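Munduveo Hand-Held Gripper, two-finger, for demonstration recording

Sold by Tokombridge. Ships as a single unit or as a matched pair.
Share 11 Comments 2

The Munduveo is a hand-held gripper for research groups that teach robots from human demonstrations. The operator squeezes the handle, the fingers close, and the camera on the tool records the view a robot wrist would have. No robot is needed while recording. The same finger set bolts to the arm mount later, so what the policy saw in training is close to what it sees at run time.

Most of the questions we get are about cloth. Rigid parts are easy to grip and easy to see. A garment changes shape every time it is touched, and the spot you want to grip is often a fold with no clear edge. The work on this page comes from a garment-handling study by Martim Leitão, who used the pair version with stock fingers.
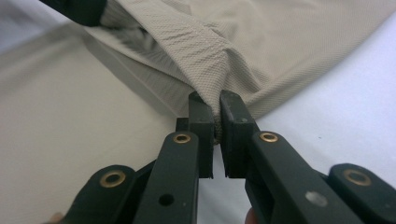
Closed grip on textured beige fabric, next to a stitched seam.

The method is simple to state. Each demonstration is split at the moments when the fingers close or open, and each piece is labeled by what the cloth was doing: lying flat, pinched, lifted, or released. The policy is trained on the pieces first and on full folds second. Leitão's reason for splitting was that long folds hide short mistakes. A pinch that catches one layer in place of two looks fine for several seconds, and then the fold comes apart at the end.

The training set had 2,000 demonstrations, recorded over August. Half of them, 1,000, were done with one gripper and the rest with two. The two-gripper half was slower to record but gave better folds on large items — mainly because the second hand could hold a corner while the first one smoothed. On small items the study found no clear difference.

One result matters for buyers. Policies trained only on successful pinches did poorly after a miss. They kept closing on the same spot. Adding recordings in which the operator misses, opens wide and tries again fixed most of this. We now suggest that labs keep their failed grips and label them. 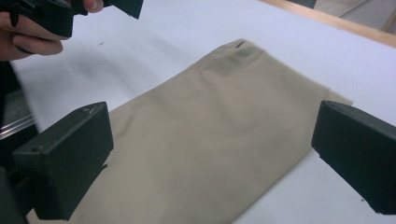

Mallon wrote in the comments that his lab saw the same thing with towels, and that the approach angle mattered more than grip force. He asked whether the fingers could be opened wider for thick fabrics.

They can. The end stop is held by one screw and moves out to a second position. Recalibrate after moving it, or the recorded finger width will be wrong. Force is set by the operator's hand and is not logged on the standard model, so we can't compare it with angle from this data.

The study has limits. All garments were started on a table, already loosely laid out, and nothing was picked from a pile. Dark cloth was left out because the dark fingers were hard to separate from it in the recordings. Lighter finger pads are in testing — no release date yet.

The pair version includes two grippers, two handles, a charging cable and the labeling scripts used in the study. Spare pads are sold separately. The arm mount is also separate, and you will need to tell us which arm you have when you order.

Page updated September 13, 2025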